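Robotics Club Forum > Student Projects > Noodle sorting, two arms

galvarado
Guadalupe Alvarado here, build lead for the Pemelau team. Our September task is sorting ramen packets by color with two arms. Three bins, one table, points for each packet in the right bin. Current layout:
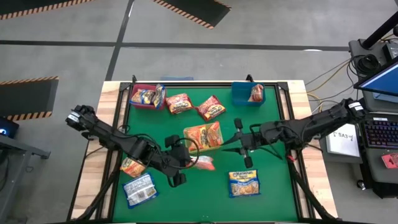
Reply 1 - shirazi_k
I'd pull the middle bin back toward the far rail. Both grippers want the same spot and you'll lose time waiting.

Reply 2 - galvarado
We tried that at Sellard and the left arm came up short. I'd sooner fix the timing.

Reply 3 - zarus29
Disagree with both of you. Timing is fine, your problem is the wrappers. Glare on shiny plastic throws off color matching. We took 1000 training shots and it still mixed up orange and red, so we went to 2000 and added low angles like this one. 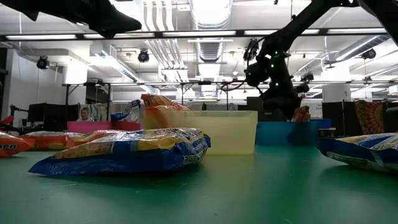 Reply 4 - tobin_w
Does a packet count if it's sticking up out of the bin?

Reply 5 - galvarado
It counts as long as it stays in when the clock stops. Rule sheet 3811, second page.

Reply 6 - shirazi_k
Still say move the bin. More photos won't help if the arms are stuck waiting on each other.

Reply 7 - zarus29
Run it both ways and post the times - I'll change my mind if yours are better.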